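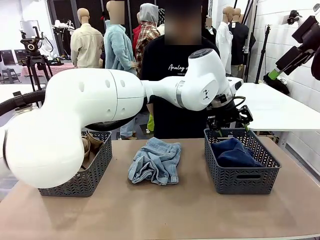
Nanmont Residents' Forum > Shared Facilities > Laundry room hours

lahlou_house_office
Residents are advised that, effective in March, the laundry room in the Lahlou building will close at 9 p.m. The present closing time is 11 p.m. The change follows written complaints about noise from the units directly above. Comments may be posted in this thread.

unit114
I wish to register an objection. Many residents work until 8 p.m. and cannot finish a wash and a dry in one hour. Was any survey carried out before this was decided?

lahlou_house_office
A notice was delivered to all 300 units. The office received 291 replies, of which 200 supported the earlier hour.

eastwing_tenant
I support the change. The dryers can be heard clearly in my bedroom, and the lease provides for quiet hours from 9 p.m.

unit114
The lease refers to music and gatherings. It makes no mention of appliances.

eastwing_tenant
It refers to "noise of any kind." Please see the section on conduct.

holeo_st_renter
Would the office consider keeping the washers open until 10 p.m. and closing only the dryers?

lahlou_house_office
The request has been noted and will be reviewed.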